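Speaker notes — Tabletops in shared workrooms: surface, edge, floor
Delline facilities session, Monday, 9:30 a.m. slot

Slide 1. Title

Leave the title up while people sit down. Say that the talk covers light wood tabletops over carpet tile and broadloom, and that it does not cover laminate, stone or standing-desk frames. Questions at the end, except for questions about units, which can be asked at any time.

Slide 2. Scope of the survey

The Pesotham building has 104 tables in shared workrooms. All were inspected once, by the same two people, with the same raking lamp and the same record sheet. Tables in private offices were left out. So were the folding tables in the basement, which have a different core and would have skewed the edge results.

Mention that the record sheet is in the handout. Column D is mislabeled in the printed version. It should read "long edge, user side."

Slide 3. What a workroom tabletop has to do

Read the list from the slide, slowly. It must stay flat enough for small parts not to roll. It must take light dragging loads without the finish breaking. Its edge must survive being leaned on and knocked.

Add verbally: color matters more than the specification admits. Small dark parts are easy to find on a pale top. Pale parts are not, and a dark mat should be stocked for each room.

Slide 4. Reading the grain

Start with the practical point. Grain direction tells you which way to wipe, which way to sand, and which way a scratch will show. A scratch that runs with the grain is hard to see at standing height. One that crosses it catches the light.

Arched figure is common on wide boards and on flat-cut faces. People often report it as a stain or a water mark. Before opening a repair ticket, look at it from both ends of the table. Figure in the wood has lines that continue into the lines next to it. A water mark crosses them.

Point to the upper middle, where the lines leave the horizontal and bend into the broad arches. Then follow the right-hand edge down to show how the tabletop meets the gray of the carpet. Pause for ten seconds before moving on.

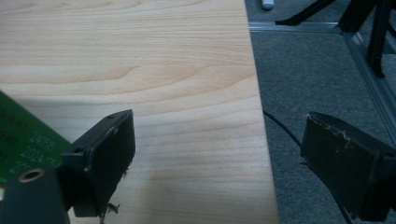 Slide 5. The edge

The edge is where most tickets come from. Give the Pesotham figure: 18 tables had at least one edge defect that could be felt with a fingertip. Most of those defects were on the user side, within a forearm's length of the corner.

Explain how the check is done. Run a cotton cloth along the edge at walking speed. If it snags, mark the spot with low-tack tape and log it. A bare finger is quicker but gives different results from one inspector to the next — we tried both and kept the cloth.

Repair is by hand, 240 grit, with the grain, then one thin coat of the maintenance oil. Do not round the edge further to remove a deep dent. Fill it or leave it.

Slide 6. Table to floor

Most people skip this part, so allow a full five minutes. Anything set down near an edge will sooner or later reach the floor. On hard floor it makes a noise and bounces. On carpet it makes almost no noise and stays close to where it landed, but it may be some hours before anyone knows that it is missing.

Fine speckled gray carpet hides soil well, and it hides screws, pins and wire ends equally well. In the Makokha annex we asked the cleaning crew to empty the vacuum canisters from the workrooms into a tray for one month. The slide gives the total: 3452 items large enough to pick up with tweezers. Staples made up the greater part. Do not offer a value in dollars, as none was calculated.

If asked about static: circuit boards should be handled according to the workroom's own procedure, on a grounded mat. Bare wood and ordinary carpet are not a substitute for one. Refer detailed questions to the safety desk and go on.

Slide 7. Setback line

Recommendation one. Keep loose boards, parts and hand tools a hand's width in from the edge. We tested tape lines on the tabletops and removed them after two weeks, as the adhesive lifted the oil finish. A thin cork strip laid along the edge worked better and can be taken up for cleaning.

Recommendation two. Place tables so that the long edge does not face the main walkway. Where that is impossible, allow 1000 millimeters of clear carpet between the edge and the nearest chair back.

Slide 8. Cleaning schedule

Daily: dry microfiber, with the grain.
Weekly: damp cloth, well wrung, followed at once by a dry one.
Quarterly: edge check with the cotton cloth, then oil where the surface looks dull under the lamp.

No spray directly on the wood. Spray drifts onto the carpet along the edge and leaves a darker band there, which is then reported as wear. The Goltevine rooms had this band under every table until the bottles were changed for pre-dampened cloths.

Slide 9. Open items

The oil supplier has changed the can size but says the formula is the same. We have not tested it. The replacement carpet for the Makokha annex is one shade lighter than the present one, and the canister count will be repeated after it has been laid.

Leave slide 9 up for questions. The edge sample and the cotton cloth are in the gray box by the lectern — pass them to the left side of the room first.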